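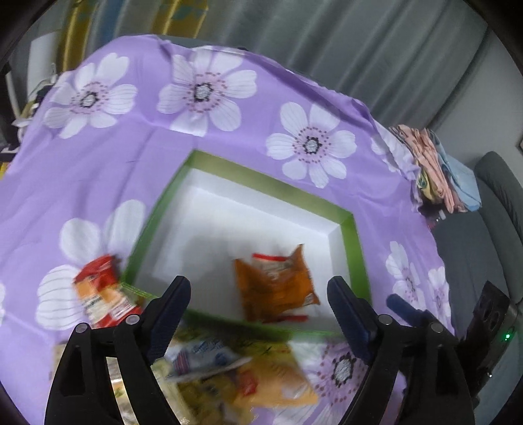
Snack packets and a green-sided box on the flowered cloth, with one packet already in.

Snack boxes for the Clirkmont walk

We are making up snack boxes again for the Clirkmont walk in February. Each group takes one box and shares it out at the halfway stop, so please pack with that in mind.

The shallow open boxes work best. Lay the packets flat and put the larger ones in first, then fit the small ones along the sides. Anything that stands up above the rim tends to get squashed in the car — crisps especially.

Last year we sent out 30 boxes and ran short of savoury packets by the second stop at Astcombe. Jeanie Baxter has ordered 275 packets this time, a mixture of sweet and savoury. Please leave the wrappers sealed and keep anything containing nuts in the separate bag by the door.

Packing is on Monday from 2 pm in the small hall. Fraser Gourlay will have the key. If you have spare boxes at home, bring them along, with or without lids. Tablecloths are useful too, as the trestles are rough and catch on the packets.

Names for the packing list to Noémi Deák, please.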